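Draltside Robotics Club: Frequently Asked Questions

Who can join?
Anyone aged 14 or over. You don't need to know how to code. Most new members start on the tidying project and move to something else after a term if they want to.

When do you meet?
Sunday at 2 in the afternoon, in the upstairs room. The door is locked at other times, so please don't drop by during the week.

What is the tidying project?
Members teach a robot to put household things back where they belong. The current task is slippers. The robot has to find a slipper on the rack or the floor, pick it up and set it down beside its match. Eugénie Leblanc runs the sessions and Vlasta Vlček looks after the software. 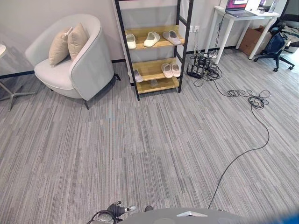
The slipper rack and armchair, seen from the robot.

How many tries does it take?
For the slipper task we are aiming for 1000 recorded runs. We have some 24 hours of driving behind us. Failed runs are kept too, but they have to be marked as failed.

Can I drive the robot on my first day?
Yes, after the safety talk. You will share a slot with a second person who watches the cable on the floor and calls a stop if it gets near the base.

What should I bring?
A laptop if you have one. Wear flat shoes. Bags can go on the chair by the desk. No food or drinks on the carpet.

Do you enter competitions?
We plan to enter the home task round of the Fametti Cup in February. Teams are limited to four people. Ask Eugénie if you want to be on the list.

Can I borrow parts?
Small tools, yes. Sign them out in the notebook. Adapters and power strips stay in the room.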